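Ticket 581 — Drokuline hand gripper, fingers do not close evenly
Status: open
Category: shared workshop builds

Hello, I built the hand-held gripper from the Drokuline plans, with the Plutora servo. The left finger arrives before the right one. With hard objects I do not notice it much. With thin cloth the fold is pulled to one side and sometimes I lose it.

What I have tried until now:
— New zero position in the software. No change.
— Both linkage screws loosened and tightened again by hand.
— Closing speed from 300 down to 200. A little better, but the offset stays.
— Test with black twill, then with a wire stand which has a thin rod.
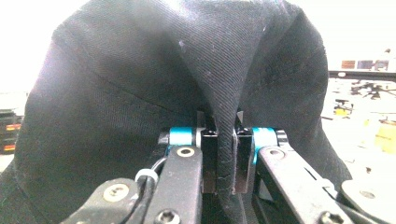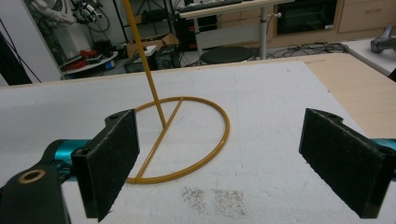 First picture: fold of twill between the fingers. Second picture: fingers open at the yellow stand.

After almost 18 closings the offset is bigger than at the start, so I suspect the servo horn is slipping on its shaft. The Andmont page says to put thread glue there, but I am afraid that I cannot open it later.

Please tell me if I should change the horn first or measure the arms. I can do either in the evening, after 18:00.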